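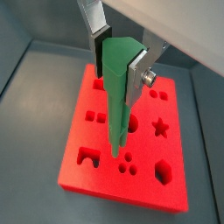
Finished Virnance last night and I'm stuck on the chapter about waiting. Not the prayer stuff, that was good. The bit where he tells a woman who's been asking for guidance for twelve years that God is "not late." Our group at Gusby does this one in January and I have to lead it, and I don't know what I'm going to say when somebody in the room is that woman. Read the chapter twice. Kept thinking of waiting as like the green piece up there, held upright over the red block, gripped on both sides, not let go and not put down either. Which is a long way from his "restful pause." Being held is a comfort maybe. Doesn't mean it's restful. Anyway. Has anyone led a group through this book? Do I skip chapter 5 or go straight at it?

oriana_d
Gusby, reading group, Thursdays

----

RimaA wrote:

Don't skip it. People notice. We skipped a chapter in a different book once and it was all anyone wanted to talk about.

I liked that chapter more than you did fwiw. He isn't telling her to cheer up. Go back a page, he says he sat with her the whole afternoon and said almost nothing. The line comes at the end of that. Pulled out alone it sounds awful, agreed.

----

afonso.b wrote:

Sorry but he wrote it down alone. It's the chapter heading in my copy. If you put "not late" at the top of the page in big letters you don't get to say it was quoted out of context.

Also it's the third or fourth time in the book a woman with no name turns up with a problem and gets a sentence from him. Men in this book get names and conversations.

----

RimaA wrote:

That's a fair hit about the names. Hadn't seen it. There's the hospital sister though, she has a name and she puts him straight about fasting.

----

afonso.b wrote:

One. In 16 chapters.

----

oriana_d wrote:

Mine has it as a heading too, it's the Atallah paperback. Is that the same as the first edition? Wondering if the publisher did it.

And Rima yes I did go back a page. The afternoon is lovely. I just think if he'd stopped there it would be a better chapter. She never gets to answer him, that's my problem. He says his line and then we're on to a psalm.

----

lina_k wrote:

I have the old hardback, no chapter headings at all just numbers. So probably Atallah. Doesn't mean he didn't ok it.

We did the book over eight weeks, two chapters at a time. Too fast. Chapter 5 got squeezed in with the one on fasting and we spent the whole evening on fasting becuase everyone has an opinion about lunch. Give it a night to itself if you can.

----
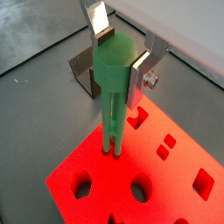
Re: Virnance, chapter 5 — anyone led this?
by Najwa Moussa » Sat 28 December » Gusby & District board

Only just saw this thread, was away. I've led it, at Derklow, over a weekend in September. Long post, sorry, typing quick before people arrive.

We didn't skip and we didn't defend it. I read the afternoon part out loud, stopped before his line, and asked people what they'd have said to her. Long quiet. Then one man said "I'd have asked if she wanted tea," and a woman by the window said that was the first answer she'd have accepted from anyone. Then I read what he does say. You could feel the room go cold a bit. One person loved it though, really loved it, said it had got her through a bad winter. So I wouldn't go in assuming they'll all hate it, Oriana.

What I'd do differently: I put the psalm after. Psalm 13, the how long one. Should've gone first. How long, four times, right there at the start, and no one tells the psalmist he's being impatient. If people have that in their ears already they've got something to hold up against the chapter.

Also have somebody there who can sit outside with a person if it goes badly. We needed it. Not saying more than that.

----

afonso.b wrote:

Psalm 13 first is good. But it does end with trust, "I will sing to the Lord", and that's what groups jump to. Same trick as the book. Two minutes of complaint and then everyone's fine.

Psalm 88 if you mean it. Ends in the dark and stays there.

----

Najwa Moussa wrote:

88 on a Thursday night with people who've come straight from work? I wouldn't. Not for a first go. You get them home at nine thirty with nothing.

And I don't think the end of 13 is a trick. Read it slow. Nothing has changed for him. He says it anyway.

----

afonso.b wrote:

We disagree on that then. I think people should be allowed to go home with nothing now and then. It's in the book of Psalms, it's not my idea.

----

lina_k wrote:

Could you hand out both and read one? Ones who want 88 will find it on the bus.

How did you split the group at Derklow Najwa? Small groups or all together? We are over 12 now and the quiet ones don't say a word.

----

Najwa Moussa wrote:

All together for the reading, then pairs. No reporting back! That mattered. If you tell people they'll have to share it with the room after, they say the nice version.

----

RimaA wrote:

No reporting back is smart. Stealing that.

Can I go back to the book for a sec. I think we're being a bit hard. He was old when he wrote it, he says in the preface he's been asking for the same thing himself most of his life and hasn't had it. I read "not late" as him talking to himself as much as to her. Might be generous of me.

----

oriana_d wrote:

Wait what preface? Mine starts at chapter 1.

----

RimaA wrote:

Mine's a hardback too, same as Lina's I guess. Short preface, a couple of pages.

----

lina_k wrote:

Yep it's there. Just looked. "I have asked for one thing and I am still asking." He never says what.

----

oriana_d wrote:

Well that changes it!! Why on earth would you cut that. So the paperback takes out the part where he admits he's waiting too, and puts his line in big letters over hers. No wonder I wanted to throw it.

Could one of you type out that paragraph, just for me to read aloud on the night? Half our group has the paperback, it's the only one the shop had.

----

afonso.b wrote:

OK that does change it. Some. I'd still like her to have a name.

If he's asking too then the honest thing was to tell her so that afternoon. Maybe he did and left it out. But on the page he knows and she doesn't.

----

RimaA wrote:

Maybe ask the group that. Should he have told her? I'd say no btw. When I was in a bad patch the last thing I wanted was the priest's bad patch.

----

Najwa Moussa wrote:

And I'd have wanted exactly that, so there's your evening.

I only had the paperback at Derklow, kicking myself now.

----

oriana_d wrote:

Ok here's where I've got to, tell me if it's daft.

Psalm 13 first, read slow, no comment. Then the preface bit. Then the afternoon, stop before the line, ask what they'd say. Pairs, no reporting back. Then the line. Then Rima's question, should he have told her. 88 on the back of the sheet for whoever wants it, Afonso.

Not sure about the preface going so early. If they hear it first they'll forgive him before he's said anything.

----

lina_k wrote:

Put it after the line. Let them be cross first.

Will type up the paragraph tonight and send it, it's about half a page. My copy has tea on it so one word is a guess.

----

afonso.b wrote:

After the line, yes. And thanks for the back of the sheet.

----

RimaA wrote:

I'd go before, but I'm outvoted. Let us know how it goes, and which chapter your doing next. The one on fasting takes longer than you think.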